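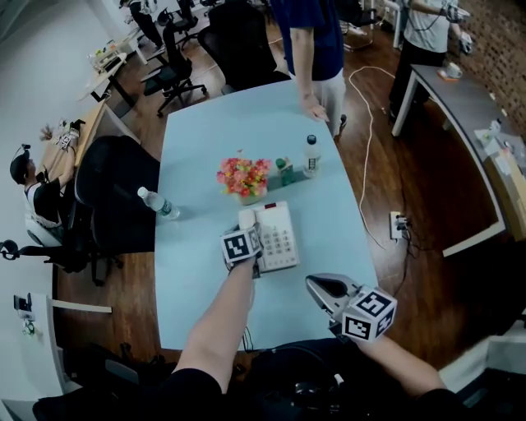

Figure 7.1 Left hand on the telephone handset, gripper in the right.

Chapter 7
Who Teaches the Machine?

I once spent most of a morning picking up a telephone. Up, pause, down again, and then the same thing from a slightly different angle, until my shoulder ached and I'd started to have opinions about telephones. I was a guest at Sarnoveo that February, and they'd kindly let me have a go at a job that hardly existed when I wrote the first edition of this book: doing ordinary things by hand, over and over, so that a machine can learn from the record.

In Chapter 6 we looked at the packing line at Pretley, where the robots arrived in crates and the people were moved aside to make room. It's the picture most of us carry around when we hear the word automation (I certainly did as a student!). This chapter starts somewhere much quieter. There are desks and office chairs and bottles of water, and the automation is mostly people moving their hands.

So what is the work like? Styliani Bakalis had been doing it for a year and a half when I met her, after a long spell on the switchboard at a hotel group. She told me the first week was the strangest, "because you know how to pick up a phone, and suddenly you don't". With a gripper in your hand you lose your fingertips. You slow down. You begin to notice that you always reach a little from the left, or that you tilt a bottle before you lift it, and somebody may ask you to do it some other way so the recordings don't all look alike. Her best day was 539 recordings, and she remembered the number straight off.
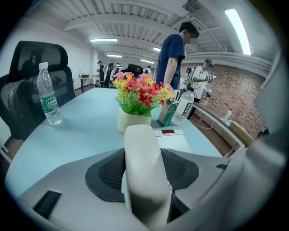 Figure 7.2 The desk as seen from the gripper: flowers, a carton and bottled water, with colleagues at work behind.

I find the view from the tool quite useful for teaching, and I'd ask you to stay with it for a minute before reading on. Think about your own job, or one you've had. Which parts of it would show up from down there, and which wouldn't? When I put this to an evening class, a student called Kim, a care assistant, said that laying out a breakfast tray would show up nicely, and that deciding whether to wake the person first wouldn't show up at all. We ended up talking about that tray until the building closed.

That gap, between the movement and the judgement around it, runs through the whole chapter. It matters for pay, for one thing. At Skerkov, where the warehouse staff were asked to record their own tasks, there was a long argument over whether this counted as training (which carried an extra allowance) or as normal duties (which didn't). Managers saw people doing what they did every day. The staff saw themselves handing over what they knew, and they wanted to be asked properly. I have some sympathy with both sides, though rather more with the second, and you should read my account with that in mind.

It matters for skill as well. Of the 12 people I interviewed for this chapter, seven said they'd become better at explaining their work to a new starter. Others felt they'd become a bit clumsy and self-conscious at it, like when you think too hard about walking down stairs. I don't think we know yet which of these lasts.

Before you start section 7.1, do this. Choose one small task from your working day, do it slowly, and write down every step in no more than 100 words. Keep the page somewhere safe, as you'll need it again for the exercise on job descriptions in section 7.4.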